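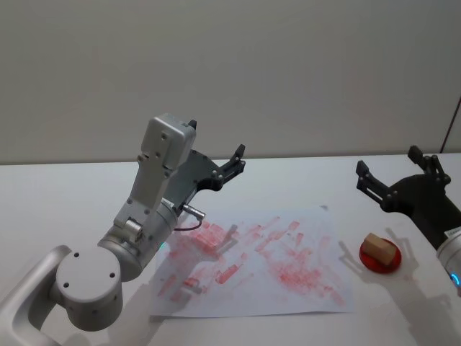
White tabletop with paper on it

A tabletop is the flat upper part of a table, the surface on which people eat, write, draw, cook, play and pile up things they mean to deal with later. It is one of the oldest and most useful flat surfaces in the home, and it comes in a delightful range of shapes and materials. The word is also used for anything done or kept on such a surface, as in tabletop games and tabletop gardens.

Early forms

The first tabletops were often loose boards laid over trestles. They could be lifted off and stood against a wall once a meal was over, which left the room clear for sleeping or dancing. The word "board" in the sense of meals, as in "bed and board", comes from this habit. A household list from the village of Skov, dated 1590, names "one long board with two payre of trestles" ahead of the beds and the cooking pots, a lovely hint of how highly a good plank was valued.

Fixed tops came to ordinary homes gradually. Joiners learned to let wide boards swell and shrink with the seasons by holding them in slots or with wooden buttons, and many old tops made in this way are still flat today. Those glued or nailed tightly at every point tended to split down the middle.

Shapes

Rectangular tops are the most common, as they sit well against walls and waste little timber. Round tops put every sitter at the same distance from the centre and are much loved for card games and shared dishes. Oval, half-moon and eight-sided tops all have their own histories. The drop-leaf top, with hinged flaps at the sides, is a wonderfully clever answer to the small room: some of the Vevine drop-leaf tables measure only 43 cm across when folded, yet seat a family when opened.

Materials

Solid wood is the classic choice. Oak, beech, ash and pine are all widely used, and each ages in its own way – pine darkens to honey, while ash stays pale for years. Stone and slate are cool and hard, and bakers like them for pastry. Glass lets light through to the floor. Linoleum, first sold for floors, makes a warm and quiet writing surface, and is sometimes set into a wooden rim.

Covered boards became popular in the twentieth century. They made bright, plain colours cheap for the first time, and white was an early favourite in kitchens and workrooms. 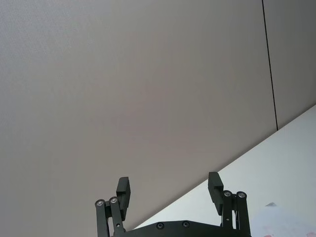

A white tabletop beside a grey wall

Colour and light

The colour of a tabletop changes a room more than its size might suggest. A pale top throws light back upwards, on to faces and walls, and makes small dark things such as pins and pencil leads easy to find. Against a grey or deeply coloured wall its edge stands out crisply. A dark top hides ink and scratches but shows dust and crumbs. Gloss finishes look splendid by lamplight, though a matt surface is kinder to the eyes during long reading.

Thickness and edges

Thin tops need a frame or rail beneath them to stop them sagging. Thick ones can span a surprising distance unaided. Edges may be left square, rounded over or cut back underneath so that the top seems to float.

Care

Wooden tops are wiped with a damp cloth and dried at once. Oiled ones are given a fresh coat when the surface starts to look dull – many owners do this every October, before the heating goes on. White rings left by cups often fade with gentle rubbing.

Collections

The Terkent Furniture Museum keeps 442 tabletops, many of them without legs, stored upright like books. Its smaller neighbour at Zakero shows school desk tops, thick with carved initials and ink stains.

See also

Trestle table
Drop-leaf table
Desk
Worktop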